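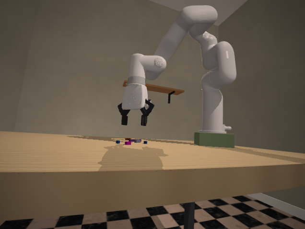

Gripper open, well above the table.

Welcome to our simulated tabletop gallery! At Nukness we rehearse our house rules for robot arms in simulation first, and we love how much you can learn there before anyone steps near real hardware. The Kemside rule set has 9 rules, and these are the favourites.

Rule 2: approach small parts from straight overhead, wrist pointing down, fingers open. Simple, and such a good habit!

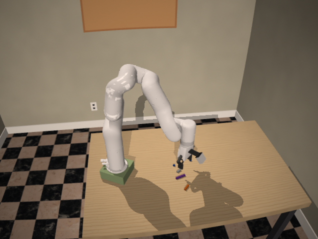 Zultilard wrote in to say their crew reads the stop procedure aloud before every run, simulated or real, and we've happily borrowed that.

Rule 6: look over the whole cluster before choosing a part. Colours help enormously when you're logging picks. 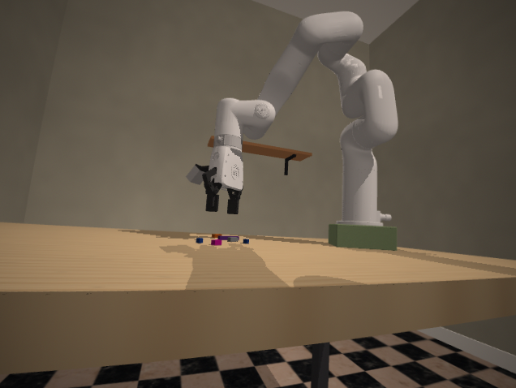

Render: Van Wijk / Nukness

Blue cubes at either end, magenta block nearest the front edge. More renders coming in March!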